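Última atualização: dezembro
Categoria: Oficina e bancada > Robôs de mesa > Falhas e segurança

Como recuperar uma célula de dois braços depois de uma pinça presa em cabos

Quem trabalha com braços de mesa há algum tempo já passou por isto, e quem ainda não passou vai passar: o braço desce para pegar um objeto inocente, a pinça fecha também num fio que estava por perto, e de repente o que devia ser um movimento curto vira um cabo de guerra. Na Ralevov aconteceu conosco numa tarefa que parecia das mais simples, a de arrumar multímetros numa cesta. Um dos braços prendeu uma ponta de prova, começou a subir, arrastou a cesta inteira uns bons centímetros e parou no ar com erro de sobrecarga no cotovelo. Ninguém se machucou, o que já é muito, mas perdemos a tarde e um conector.

Escrevi este roteiro com a Aurelia Thaler, que cuida dos controladores e tem muito mais paciência do que eu para ler registros de erro. Ele serve para a nossa montagem, com dois braços num trilho comum e o software Ellar, mas acho que quase tudo se aproveita em qualquer célula do mesmo porte.

Antes de encostar em qualquer coisa

O primeiro impulso é enfiar a mão e soltar o fio. Por favor, resista! Um braço parado em erro continua, muitas vezes, com torque nas juntas, e um fio esticado guarda força suficiente para fazer a pinça saltar na direção dos seus dedos quando a tensão some. Aperte a parada de emergência e espere a luz de estado do Ellar mudar. Depois olhe os dois braços, porque é fácil esquecer o que não falhou. No nosso caso o segundo estava perfeitamente saudável e com um comando na fila, pronto para seguir assim que alguém rearmasse o sistema.

O código que apareceu na tela foi o 208, que no Ellar quer dizer corrente acima do limite por tempo demais. Anote o código e também a posição das juntas antes de rearmar, pois o registro da sessão só guarda as últimas 58 linhas e a própria reinicialização ocupa boa parte delas. Aprendi isso da pior forma, com a Aurelia do outro lado do telefone perguntando por um número que já tinha sumido.

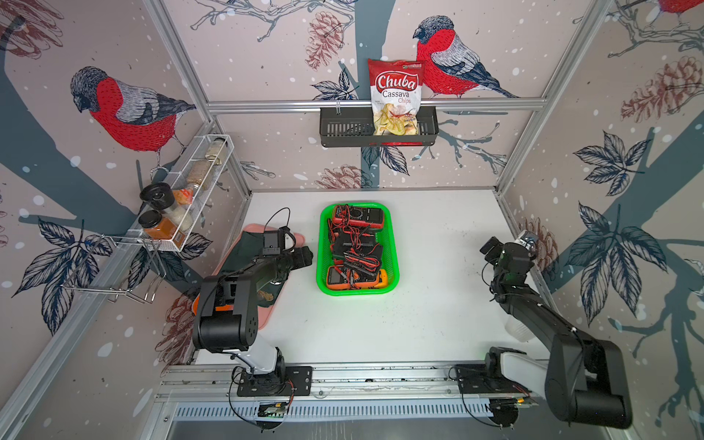 Célula com os dois braços e a cesta verde de multímetros no centro da mesa.

Soltar o braço com calma

Com a emergência apertada e a célula sem energia nos motores, apoie o braço com uma mão por baixo do antebraço. Os nossos não têm freio nas juntas e descem sozinhos, devagar no começo e depois nem tanto. Se houver uma segunda pessoa, melhor ainda: uma segura o braço e a outra cuida do fio.

1. Leve o braço na direção do ponto em que o fio está preso, até a ponta de prova ficar frouxa. Não puxe o fio para fora da pinça enquanto ele estiver tenso.

2. Abra os dedos da pinça à mão. Nas pinças da Marti há uma folga pequena no começo do curso, e é preciso vencê-la com firmeza, sem alavanca de chave de fenda (eu sei que a tentação é grande, e temos um dedo trincado na gaveta para provar).

3. Retire o fio pelo lado em que ele entrou e deixe-o inteiro sobre a mesa, longe dos dois braços.

4. Recolha o braço para a posição de descanso, sempre apoiado, e só então solte.

Confira também o cabo da câmera do punho. Ele faz uma volta acima da pinça, e quando o braço é puxado numa direção para a qual não foi programado essa volta pode se fechar e pegar no corpo da câmera. Passe os dedos por todo o comprimento à procura de um vinco. O conector que perdemos foi justamente esse, e só percebemos quando a imagem começou a falhar, já com a tarefa rodando outra vez.

Procurar a causa na cesta

Resolvida a parte mecânica, vem a pergunta que interessa. Nós suspeitamos primeiro da calibração, refizemos tudo, gastamos quase uma hora e o erro residual era o mesmo de sempre. O problema estava nas pontas de prova. Multímetros guardados com os cabos enrolados por cima uns dos outros são um pesadelo para uma pinça de dois dedos: o programa escolhe um bom ponto para pegar o aparelho, e entre os dedos e a carcaça passa um fio fino que a detecção simplesmente ignora. 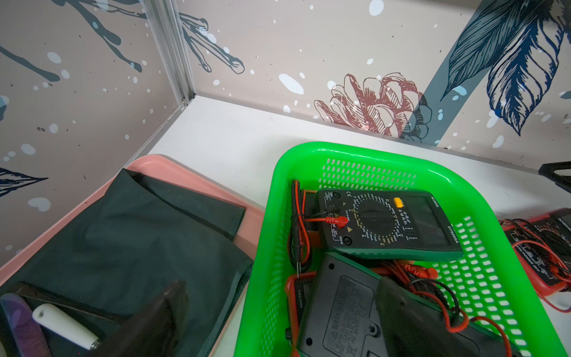
Nós tínhamos treinado a detecção com aparelhos soltos, de cabos recolhidos, e na vida real quase nenhum anda assim. Abrimos os dados da sessão e encontramos 429 tentativas de pega gravadas. Em roughly metade das que falharam havia um cabo no caminho dos dedos. A Aurelia separou essas tentativas numa pasta à parte, e é com elas que testamos qualquer mudança na detecção.

Ajustes antes de religar

Comece pelo limite de corrente da pinça e do cotovelo. O nosso estava alto demais, herança de uma tarefa com peças pesadas que fizemos para a Jirkcombe, e por isso o braço insistiu tanto antes de desistir. Baixe o limite aos poucos, testando com um multímetro sem cabos, até o braço mal conseguir levantá-lo, e depois suba um pouquinho.

Acrescente também uma subida de prova. Depois de fechar a pinça, o braço sobe 2 cm e para, e o programa compara a corrente do cotovelo com a esperada para aquele objeto. Se vier acima, ele desce de volta, abre os dedos e pede ajuda. O ciclo fica mais lento, é verdade, mas eu prefiro esperar a ter de desmontar punho outra vez.

Por fim, limpe a fila de comandos dos dois braços. No Ellar isso se faz em cada controlador separadamente, e o botão de limpar tudo da tela principal só age sobre o braço selecionado. Rearme um braço de cada vez, em velocidade reduzida, com a mão perto da emergência, e deixe rodar alguns ciclos sem objeto nenhum antes de voltar à cesta.

Se o 208 voltar sem nada preso na pinça, pare de novo e verifique a junta do cotovelo com o braço desligado. Ela deve girar por igual em todo o curso. Um ponto duro pede desmontagem, e nesse caso mande para a manutenção o registro da sessão junto com o braço.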